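Muvonport Lawn Bowls Club

Muvonport Lawn Bowls Club is a bowls club in the harbour town of Muvonport, and I should own up that I've been a member long enough to be hopelessly biased (I play lead, badly). We have two greens, the top one grass and the bottom one synthetic, and 531 members if you include the social ones who come for the Saturday barbecue.

The club started out on a paddock behind the Talirside cannery, with 12 players and a borrowed roller. The clubhouse came later and cost 3,000 pounds, paid off over years of raffles and dances!

Our colours are maroon and bottle green. The big event is the Afridi Shield, played in December against Burent, our neighbours and favourite enemies. Maximiliano Ortuño skipped the side to four Shields in a row, still the club record, and the last final drew a crowd of 400.
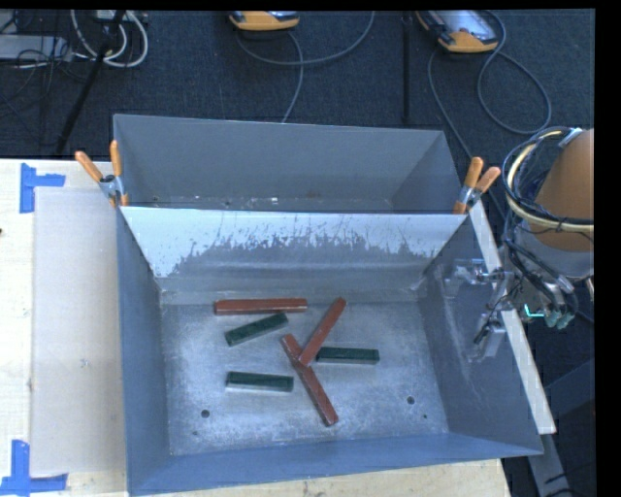
Saqib Virk wrote in to say the record should be five, as the washed-out final was later awarded to Muvonport on ends. I've gone back to the honour board and it only shows four, so four it stays for now.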